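Pre-session check, hand-held gripper, student project Skarnix
Checked by: Vivek Pant
Seen by: Girish Rathore (project tutor)
Date: 27 October 2020

1. Work surface clear and wiped – OK
Comment: The tape measure from the last group was still on the bench. I have put it back in the drawer.

2. Floor and walkway free of bags and cables – NOT OK at first, corrected
Comment: Two bags under the bench. Please use the shelf near the door, it was already written in April.

3. Handle and trigger – OK
Comment: Trigger returns by itself. I pressed it 41 times, the same as in our test plan, and it did not stick.

4. Cable from handle to laptop – OK with remark
Comment: The outer cover is a little worn near the plug. No wire is visible. To be looked at again next session, and if it is worse we change it.

5. Mounting screws tight – OK
Comment: Tightened by hand with the small key only. Do not use the long key, the thread in the bracket is weak.

6. Finger pads – OK
Comment: No pad moves when I push it with the thumb. Pads must be checked with the gripper open and nothing between them.

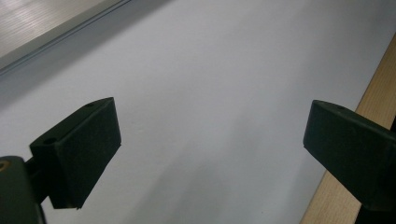 Item 6. Gripper open over the white surface, both finger pads in view.

7. Pinch point – OK with remark
Comment: The force is small but it can still hurt a finger. One person holds the tool, the other person places the object and takes the hand away before saying "close". Long sleeves must be rolled up.

8. Test objects – NOT OK
Comment: One of the glass jars has a chip on the rim. I removed it from the box. We can continue with the remaining objects.

Open points: 3
– cable cover (item 4), Vivek
– new jar (item 8), Girish will ask the store
– label for the shelf (item 2), not yet given to anybody

Result: tool may be used today.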